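Sorting Lost Property at Koech Hall
Project report, Introduction to Service Operations
Asmaa Abdelaziz, Brahim Kettani, Leonilde Patrício
Supervisor: Ivone Macedo

1. Background

Koech Hall is a student residence with one front desk and one closet for lost items. Residents hand things in at all hours and the night staff put them wherever there is space. In October we asked to study how items are stored and how long it takes to find one when the owner comes to the desk.

2. Method

We logged 46 requests over 5 weeks. For each one we wrote down the item, the time the search started and the time it ended, and whether the item was found. Nouhaila Nasr at the desk gave us the old paper log, but we did not use it for the timing because most entries only have a date.

3. Results

Keys and cards were found fastest. They are kept in a drawer at the desk. Clothing took the longest, and 11 requests ended with the resident being asked to come back later. Most of those were for dark jackets or single gloves, which were stored in bags that had to be emptied on the floor.

4. Storage
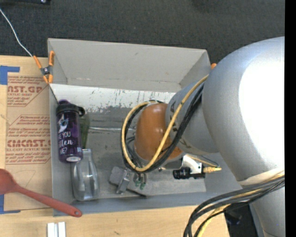 Bags should be replaced with open bins, one for each type of item. An open bin can be searched without emptying it, and it is easier to see when it is full. We recommend something plain and gray with upright walls, and it does not need to be new. Scuffs and scratches on the bottom make no difference for gloves and scarves. A spring clamp on the wall, like the one with orange handles, could hold a card with the month on it, so the desk knows which bin to clear first.

5. Limits

We only studied one building, and requests made after midnight are missing from our log.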